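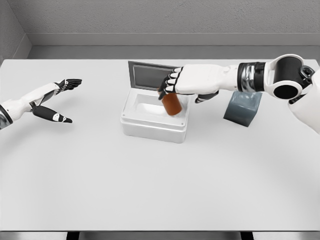
Bayu Ngui wrote:

> Has anyone been up the Bosman gully side this month? We are three, all
> fairly steady on scree, and hoping to go from the Cluvside car park over
> the top and down to Nadason. The guidebook gives 943 metres of ascent but
> doesn't say whether the stream crossing goes after rain. Is the hut open?

Bayu,

I went up as far as the 709 spot height at the start of June 2026 and turned back there for cloud, so I can't speak for the summit ridge. The path from Cluvside is good as far as the second gate. After that a stretch has slipped into the stream and you need to go left, up through the bracken, and rejoin it by the sheepfold.

The crossing was ankle deep. I wouldn't try it the day after heavy rain – the footbridge is 1,000 metres further up and only costs you twenty minutes.

The gully itself is looser than it was in December. Keep close together or well apart, and wear helmets.

The hut was locked when I passed. Deolinda Calado has the key list, so write to her off list. There is no water at Nadason at present, the tap is broken.

If you get over the top, please post what the descent is like. Huguette and I want to do it the other way round.

Fulgencio Bautista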